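Tunduteo Divided Storage Bin, Open Top, Gray

Item 247
Supplied by Flandis Institutional Furnishings

The Tunduteo divided bin is intended for the storage and sorting of small mixed articles in schools, stockrooms, craft rooms and repair shops. A lengthwise divider separates the interior into two compartments of unequal width. The narrower compartment is suited to flat or slender articles, and the larger one to items of varied shape that are handled throughout the day.

The bin has no lid. Contents remain in view and may be reached from any side of the table on which the bin is placed.

Introduced in 2021, the divided bin replaces the Belay single-compartment bin, which is no longer supplied. Customers who hold Belay bins may continue to order labels and liners for them through the parts desk.

Use and care

Place the bin on a level surface before filling. Small packaged goods should be laid in the larger compartment with their labels facing up. Articles should not be stacked above the height of the walls.

Empty both compartments before cleaning. Wipe the floor and walls with a soft cloth and mild soap, then dry thoroughly. Abrasive pads are not recommended. The floor of the larger compartment will show wear with regular use; surface wear of this kind is not covered under the terms of supply.

Ordering

Bins are supplied singly or in cartons of 13. Orders of 20 cartons or more are handled by Els Timmermans in the contracts office, who will confirm a delivery date in writing. Deliveries to the Isberg depot are made on Thursday only, and the receiving party must be present to sign.

Requests for replacement bins should state the item number and the name of the department. Bins damaged in transit must be reported to Emmanuel Simiyu before they are put into service. Returned bins must be empty and free of adhesive labels.

Related items: Tunduteo label holders, Tunduteo shelf liner, Isberg low table.
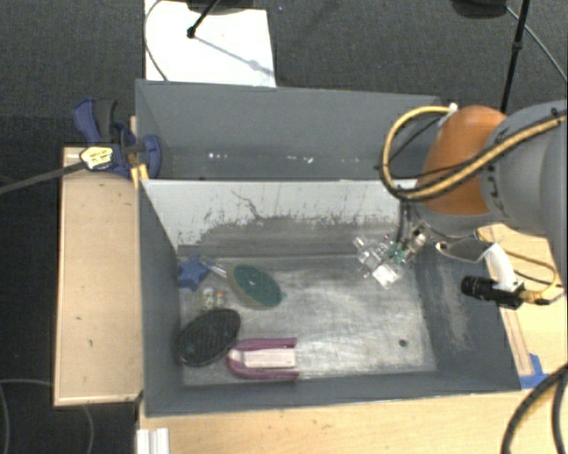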